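I met the owner of Plomari, the tiny soap shop behind the ferry dock in Tagle, at 4 in the afternoon, and she was already out of lavender. "It's November," she told me, "people want to smell like July!"

She started out making bars in her sister's kitchen (the sister has forgiven her, mostly) and sold the first 30 at the Romow street market. I asked how many she makes now. "In a good month, 900. My shoulders would like me to stop there."

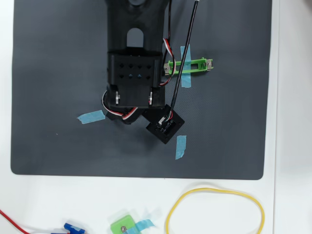

The olive oil is the part she loves talking about, and wow, can she talk. She lets every bar cure on open racks until she's happy with it, and she won't be hurried. "A store in Jendeck wanted 1000 bars by the holidays. I said they could have them in spring. They hung up on me, then they called back."

I had to ask about the scent she regrets. She laughed so hard she put down her coffee. "Tomato leaf. I thought it would be like a garden. My husband said it was like a salad." She still has a box of them under the stairs, and I went home with two.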